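Greltberg Adopts Clear-Panel Rule for Medication Bags

28 September 2018

The Greltberg district health office has revised its guidance on how home-care patients store and carry prescription medicines. The new text takes effect in November and applies to all 15 clinics in the district.

Under the revision, each patient discharged with more than one prescription will be given a zippered bag with a transparent panel on one side. The medication list is to be folded so that the name and dose of each item can be read through the panel without opening the bag. Opaque bags already in circulation may be used until they wear out, provided the list is attached to the outside.

The change follows a review of 1565 home visits. In 566 of them, visiting nurses recorded that the current list was missing, out of date or stored apart from the medicines. Most of those cases involved patients who had been discharged twice or more within a year.

"The list has to travel with the tablets," said Uthai Luangrath, who coordinates home care for the district. "If a nurse has to search three drawers for it, the visit runs over and the next patient waits."

A first delivery of around 300 bags will go to the Osen and Dauda clinics. The remaining sites will order through the district store — no separate budget request is needed. Refrigerated medicines are excluded and remain under the existing cold storage instructions.

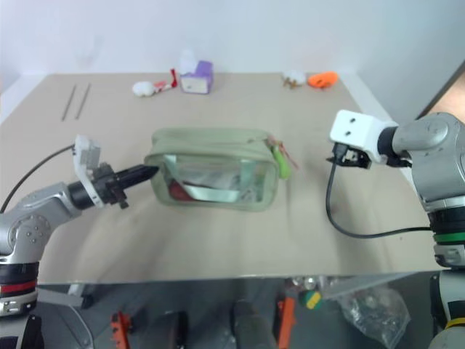 Related notices

Osen clinic: changed pharmacy hours from November

Returning unused medicines at Dauda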